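Cordeiro: The Salvage Run, Collector's Box

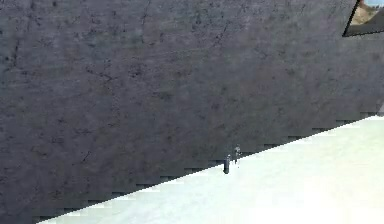
Computer-rendered still: two small objects near the join between dark and pale surfaces.

Six discs, a book, a folded map and a numbered card. That is what Woramthorpe wants £105 for, and fans of Cordeiro have good reason to look hard at the list before they pay.

We stock it, and we'd sooner you knew what you were buying. All three series are in the box, along with the feature-length special. The episodes are the same cuts that came out on the standard set. Woramthorpe calls the picture "renewed". We played the pilot from both sets and could see a cleaner image in the dark corridor scenes on the Disik, and very little change anywhere else. The sound is a bit fuller. If you have the old discs and a modest telly, you may struggle to tell them apart.

The book is the better half of the deal. Réjean McIntyre, who wrote most of the second series, goes through his scripts with the cut pages put back in, including the Clumirex two-parter that fans have argued over for years. He still thinks the airlock ending works. We still don't. Melur Wattimena's costume notes are good and too short.

The map is printed on thin paper and will tear at the folds. The card says which of the 2,000 copies is yours. It does nothing else.

Extras: commentary on four episodes (two of them carried over from the old release), a blooper reel, and a new cast interview that spends a long time on catering.

What's missing: the radio play, the second Christmas short, and subtitles on the commentaries. The publisher says the radio play may follow in July. We wouldn't buy on the strength of that.

Details
Discs: 6, Blu-ray
Book: hardback, 477 pages
Region: B only
Limit: one per customer
Dispatched from 27th April

Returns accepted if the inner wrap is unbroken. Dented corners on the outer sleeve are common with this one, so please check yours on arrival and send us a photo if you want a swap.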